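On cherche des gens pour apprendre à un bras à ranger des cartons (missions rémunérées, débutants bienvenus)

Bonjour à toutes et à tous ! Je m'occupe de la collecte de démonstrations chez Gudard, au sein du projet Catora, et je cherche du monde pour notre prochaine campagne, qui démarre en mars. On a besoin de mains patientes, d'un peu de bonne humeur, et c'est à peu près tout. Si vous avez déjà passé une soirée à refaire dix fois la même valise pour que tout rentre, on va bien s'entendre.

Le principe, en deux mots : vous pilotez un bras à distance, vous lui faites prendre un objet, le poser dans une boîte ou l'en sortir, et tout est enregistré - les mouvements, les caméras, l'ouverture de la pince. Ces enregistrements servent ensuite d'exemples à un modèle qui doit se débrouiller seul. On appelle ça un épisode. Un bon épisode est court, propre, sans grande hésitation au milieu. Un épisode raté se signale et on passe au suivant, personne ne vous fera les gros yeux.

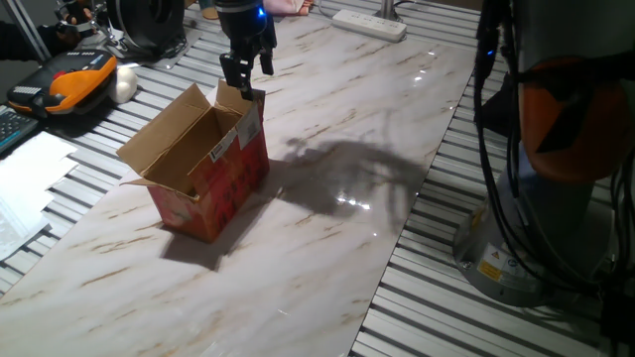

Les cartons, c'est notre grand sujet de l'année. Ça a l'air tout bête, un carton, mais pour une machine c'est une vraie plaie : les rabats partent dans tous les sens, les parois cachent la moitié de ce qu'on cherche, et d'un colis à l'autre rien n'est pareil. On travaille donc avec des boîtes d'expédition tout à fait ordinaires, étiquette blanche et code-barres encore collés dessus, et on ne les arrange pas pour faire joli. Le modèle doit aussi apprendre à vivre avec les ombres, et celle du bras sur le marbré du plateau est parfois plus grande que la boîte elle-même !

Concrètement, une séance dure trois heures, le matin à partir de 9 h ou l'après-midi à partir de 14 h, avec une vraie pause au milieu (le café est bon, j'y veille personnellement). Vous commencez par une demi-journée de formation, payée comme le reste. Je vous montre les commandes, l'arrêt d'urgence, la façon de lancer et de clore un enregistrement, et vous faites vos premiers essais avec moi à côté. Comptez environ 30 épisodes par séance une fois que le geste est pris. La première fois on en fait nettement moins et c'est très bien comme ça.
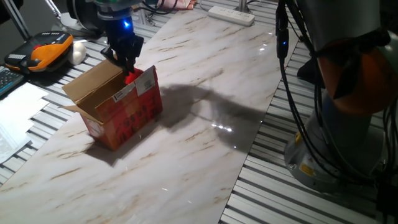
Objet rouge entre les doigts de la pince, au ras du carton.

La tâche change régulièrement. Il y a des objets durs, des objets mous, des trucs qui roulent, et des consignes qui varient : attraper par le côté, lâcher de plus haut, reprendre après une prise manquée. Ce dernier point compte énormément pour nous. On a 761 épisodes validés pour la partie dépose et seulement 293 pour les reprises, vous voyez où se trouve le chantier. Donc si vous êtes du genre à rater puis à rattraper le coup calmement, écrivez-moi tout de suite.

Côté profil, je ne demande aucun diplôme ni aucune expérience en robotique. Des étudiants, des retraités, des intermittents entre deux contrats, tout le monde peut postuler. Il faut avoir plus de 18 ans, voir correctement de près (lunettes acceptées, évidemment) et pouvoir rester debout ou sur tabouret haut une bonne partie de la séance. Les gauchers m'intéressent beaucoup, on en manque et ça se sent dans les données. Il faut aussi savoir lire une consigne jusqu'au bout, même quand elle ressemble à celle de la veille - c'est souvent là que ça coince.

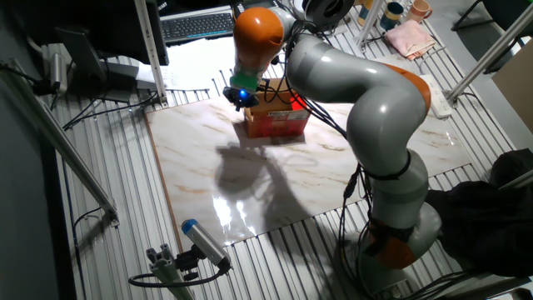 Pour la rémunération, c'est 300 euros brut le forfait de quatre séances, formation comprise dans la première. Le nombre d'épisodes ne change rien au montant, je n'ai pas envie que les gens se dépêchent. Le contrat est signé avec Escobedo, qui gère la paie et les déclarations pour nous, et les frais de transport sont remboursés à moitié sur justificatif. On peut enchaîner plusieurs forfaits si ça vous plaît.

Un mot sur les données, on me pose toujours la question. Les caméras sont réglées pour filmer la table et les bras, y compris de tout près depuis le poignet. Il arrive qu'une manche ou une main passe dans le champ, et vous signez pour cela une autorisation que je vous envoie à l'avance, histoire que vous ayez le temps de la lire tranquillement. Les enregistrements sont stockés chez notre partenaire Curico, sous un numéro d'opérateur. Votre nom n'y figure pas.

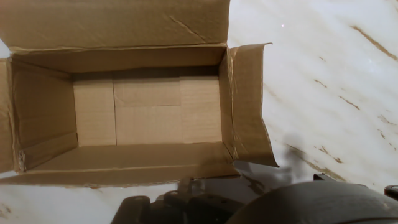
Entre deux épisodes, vous remettez vous-même le poste en état : objets à leur place de départ, boîte vidée, rabats comme demandé sur la fiche. Prévoyez des vêtements confortables, des manches pas trop larges, les cheveux attachés s'ils sont longs, et laissez bagues et bracelets au vestiaire. Les locaux sont de plain-pied et accessibles en fauteuil. Les deux postes se règlent en hauteur, dites-le-moi simplement dans votre message pour que je prépare tout avant votre arrivée.

Pour candidater, passez par le formulaire de contact du site de Gudard, avec « Catora cartons » en objet. Pas besoin de CV ni de lettre de motivation ! Donnez-moi vos disponibilités (matin, après-midi ou les deux), votre main dominante, et deux ou trois lignes sur ce que vous aimez faire de vos mains - tricot, mécanique, pâtisserie, maquettes, je prends tout. Je réponds à tout le monde, parfois avec quelques jours de retard quand les séances s'enchaînent. Les inscriptions restent ouvertes jusqu'à ce que le planning de mars soit plein.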